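4. Clearing and laying the table

Before you start, read the whole section one time. It is written for the Samska table, but the Gorow table is prepared in the same way.

1. Take all small things off the wooden top. Pouches and pencil cases go in the Dralau drawer, not on the chair.
2. Wipe the top along the grain with a soft cloth. Let it dry for 30 minutes.
3. Spread the cloth with the printed side up. Start from the far edge and pull it slowly toward you.
4. Smooth the folds with a flat hand, from the middle to the sides.

Note: a cloth that was stored folded will keep its wrinkles. You can iron it – low heat only – before step 3.

The rose-printed cloth beside wood, and the tabletop with a pouch on it:
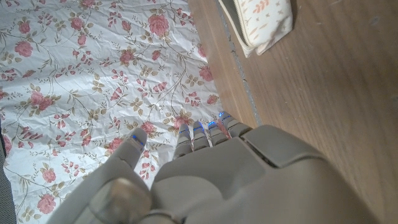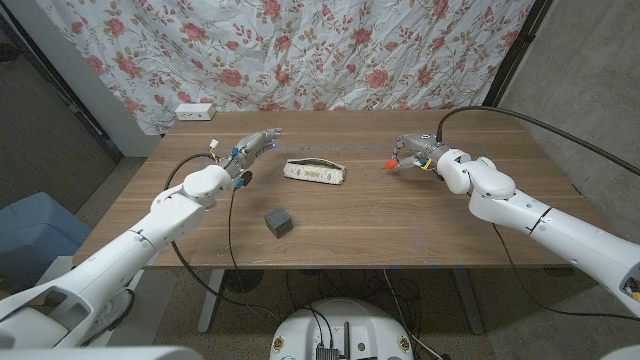
5. Check that the cloth hangs equally on both long sides. The difference should not be more than 6 mm.

Caution: do not put hot pans directly on the wood. The finish can be damaged, and such marks are not covered by the guarantee.

For a replacement cloth, please order part 549.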